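Session 5: Bins, tubs and the things people call "storage solutions"

Bring the reading from last time. Those who haven't done it may sit near the back and look thoughtful.

## 1. What a bin is for

A bin holds things. Everything after that is argument. The Studstead guide lists 28 uses for a toy bin, and at least 4 of them are the same use in a different hat.

For our purposes, a bin has:

- an opening, which decides what goes in
- sides, which decide how far you have to lean
- a bottom, which decides what you never see again

## 2. Sloping or straight?

Straight sides hold more. Sloping sides bring small things back towards the middle, where a hand can find them. Katona swear by straight and Dava by sloping - both have brochures.

*Exercise:* empty a toy bin at home and put everything back in the order you'd want it out. Note the point at which you gave up.

## 3. Metal and its moods

Metal bins wear at the seams first, then along the bottom. Scuffs are a record of use, and should be read before they are polished off.
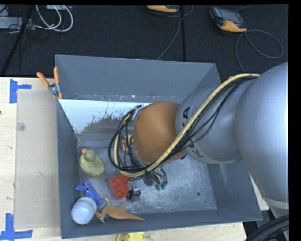
*Notes: Golnar Hassanpour | Exercises: Simin Shokri | December 27, 2023*

Look at the foot of the tall far wall, where the seam has picked up bright specks, and then at the ragged, flaky border below it. Write one paragraph on whether you would repaint, line or leave it. "Buy a new one" will be marked, but not kindly.

For next time: lids.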